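Trirndale clinic lab moves its blood draws downstairs, and its hours with them

Patients of the Gresent outpatient lab who have spent years memorizing the route to the third floor (left at the elevators, left again, past the door that says it is not a door) can start forgetting it. The lab's collection rooms are moving to the ground floor of the Cabrera Building, with the first draws scheduled for June.

The analyzers are staying upstairs. Samples will travel between the two floors by pneumatic tube, a technology the building has owned since it was an insurance office and which was last used, according to the lab's own newsletter, to send down lunch orders. The tube has been relined, fitted with new carriers and tested with 1119 vials of dyed water. Seven of those arrived late. They had been sent to the parking office, where a receiving station was still connected. It has now been disconnected, and the parking office has returned the vials.

The more noticeable change for most people will be the clock. Collection now opens at 7 in the morning, an hour earlier than before, and the last walk-in is taken at 3:30 in the afternoon. Fasting patients get the first 90 minutes to themselves, a rule the lab says came out of its winter patient survey. The survey drew 1022 replies. Parking was the leading complaint. Second was having to sit, unfed since the night before, beside somebody eating a breakfast burrito.

Eating in the waiting area will be against the rules until 8:30. After that the burritos are back.

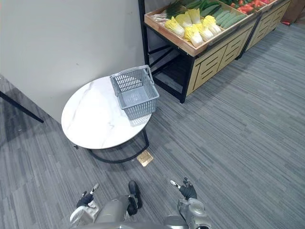 A side table and basket at the Cabrera Building.

Walk-ins will still take a number, though the paper tickets are gone. Patients check in at a screen, type in a date of birth and get a four-character code that shows up on the wall display when a chair is free. The codes are generated by software from Stider, the same company that handles the lab's results portal, and they skip vowels so that no one is called to the needle by an unfortunate word. Anyone who would prefer to deal with a human being can go to the front desk, which keeps its bell.

Results should come back faster for the common tests. The lab is promising same-day posting for blood counts, basic metabolic panels and cholesterol on anything drawn before noon. Thyroid and vitamin D are next-day. Cultures take as long as cultures take, and the lab's notice says so in nearly those words, in what may be the most candid sentence ever issued by its communications office.

The portal is getting some attention too. Until now, a result outside the reference range came up in bold red with an exclamation point, including results that were outside it by one-tenth of a unit. The lab reports that a good share of its phone traffic came from people who had met the exclamation point at 11 at night. Starting with the move, slightly high and slightly low values will appear in plain type with a small arrow and a line suggesting that the patient bring it up at the next visit. Red is being saved for results that have already triggered a call to the ordering doctor.

Not everything is an improvement. The ground floor has five draw chairs, one fewer than upstairs. The lab argues that the longer morning more than makes up for it and that the sixth chair was mostly used for coats. Regulars may remember it differently. There is also no longer a separate children's room, only a corner station with a curtain, although the fish mural is being repainted there and will reportedly gain an octopus.

The move cost more than planned, mostly on plumbing. A handwashing sink is required within reach of every draw station, and the insurance office had not seen a need for any. Walls were opened, pipes were found, and they were found to go somewhere else. That added five weeks and explains why notices in the elevator have promised three different opening months, the first two now crossed out in pen.

Parking, the survey's runaway winner, is changing a little. The lab has reserved spaces for patients along the Trirndale Avenue side, with a 30-minute limit. Staff at the check-in desk can extend that limit for anyone in for a glucose tolerance test, which runs two hours at the least and has been the cause of some memorable tickets. The garage remains open to everyone else at its usual rates, which the lab does not set and would like people to stop calling about.

Upstairs, the vacated rooms will go to the microbiology section, which has been asking for space for some time. It plans to install a second incubator and, pending approval, a window shade.

Sunday collection, offered as a trial last fall, will not continue. The lab had set a target of 300 patients for the trial and fell well short, a result it blames on low awareness. The Sunday hours were advertised on a poster on the third floor, which is closed on weekends, and on the portal, under a tab labeled Other.

Standing orders and existing appointments carry over and do not need to be rebooked. Home collection kits can be dropped off at the front desk during opening hours, with the lid on and the label filled out. The lab asks that they no longer be left in the mail slot.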